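Lerkell two-section clear organiser, reviewed 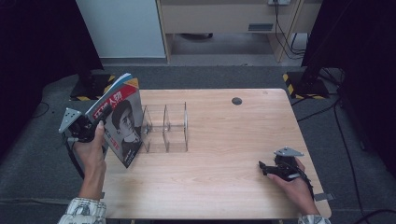
Home Office > Desk Storage

Posted 20 December 2018 by Naheed Jatoi

I bought the Lerkell in May to deal with the magazines on my desk. I have 34 that I want to keep and a lot more that come and go, and they had been living in a pile next to the printer. The pile slid over whenever I pulled one out from the middle.

It is a clear acrylic organiser split into two open compartments, side by side. There is no lid and no drawer. Mine came in a plain box with a sheet of film on each face, and peeling the film took longer than I expected. Start at a corner with a fingernail. Don't use a knife, as it marks the plastic.

I use one side for magazines and the other for post and a couple of notebooks. An ordinary monthly with a soft cover stands up well enough if there are a few others with it. On its own it bends and slowly slides down, and you end up with a curl at the bottom edge. A thicker issue is fine by itself. If you only have one or two thin ones, put a piece of stiff card behind them.

Being clear is the main reason to buy this one over the Brakton wire rack I had before. You can see the covers, and it doesn't make a small desk look crowded. On pale wood it hardly shows. The wire rack also left lines on the covers, and so far the acrylic hasn't.

The bad side of clear plastic is dust and fingerprints. I wipe mine with a damp cloth and then a dry one. Kitchen roll left fine scratches on the front in the first month, which you can see when the lamp is on. Washing-up liquid is fine. I haven't tried glass cleaner and the leaflet says not to.

It is light, so it moves if you push a magazine in hard with one hand. I stuck four small clear rubber feet underneath and that sorted it. They should be in the box at this price.

Delivery was from Tondine and took a week. The first one arrived with a crack in a bottom corner. They sent another without asking for the broken one back, and I now keep envelopes in that.

Good: easy to see what's in it, no sharp edges, simple to clean.
Not so good: scratches easily, slides about, thin magazines sag.

Would I buy it again? Yes, for a desk. For a shelf I'd get something cheaper, as only the front shows anyway.

Comments (2)

Mohsin Mengal
Does it take A4 folders? I've got lever arch ones.

Naheed Jatoi
Thin card folders go in with no trouble. I wouldn't try lever arch, they are too wide for mine.

Thịnh Ông
Same problem with the scratches. Microfibre cloth, the kind for glasses, is the only thing I use on it now.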